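Grender Dog Boarding: Questions We Hear Most Often

We know it can be hard to leave your dog with someone new, and we'd much rather you ask too many questions than too few. These are the ones that come up most when folks call or stop by. If yours isn't on the list, give us a ring and we'll be glad to talk it through for as long as you like.

Does my dog need to visit before the first overnight stay?

Yes, please. We ask every new dog to come for a half day first, so we can see how they settle, what they think of our yard, and whether they'd like company or would be happier on their own. There's no charge for it if you go on to book a stay. Some dogs walk in like they own the place, and others need a little while behind the front desk with us before they're ready to look around. Both are just fine!

What should I pack?

Your dog's regular food, please, bagged by meal if you can manage it, plus any medicine in its original bottle. A blanket or an old T-shirt that smells like home is a lovely thing to send along (and please don't wash it first). We have bowls, beds and more tennis balls than we know what to do with, so you can leave those at home.

Which shots do you require?

Rabies, distemper and parvo, and kennel cough. Have your vet email us the records at least four days before drop-off. If your dog can't have one of these for medical reasons, call us and we'll talk over what we can do.
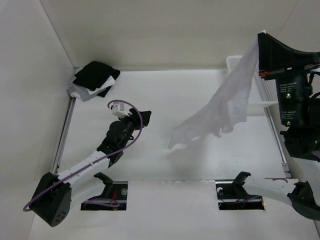 Two robot arms in a white-walled workspace.

Can my two dogs share a room?

They sure can, as long as they share nicely at home. We do feed them apart, even if they've eaten side by side for years, and we bring them back together once the bowls are picked up. The second dog stays at a reduced rate.

My dog is older and gets up at night. Is that a problem?

Not at all. Someone sleeps in the building every night, and we're quite used to a 2 a.m. trip outside in our slippers. Tell us your dog's usual routine, and mention any stiffness or trouble with steps, and we'll put them in one of the ground-floor rooms with the thicker beds.

How will I know how things are going?

We send a note each evening. If you're the sort who'd like to hear at lunchtime too (plenty of our people are), just say so when you check in.

Do you offer pickup?

We do, in Brornow and Au, on weekday mornings only. Tuduna is a bit far for us, I'm afraid, though we're hoping to add it in April.

What if I need to cancel?

Let us know two days ahead and you'll get your full deposit back. Over the holidays we ask for a week, as we usually have a waiting list by then.

Last updated November 28, 2022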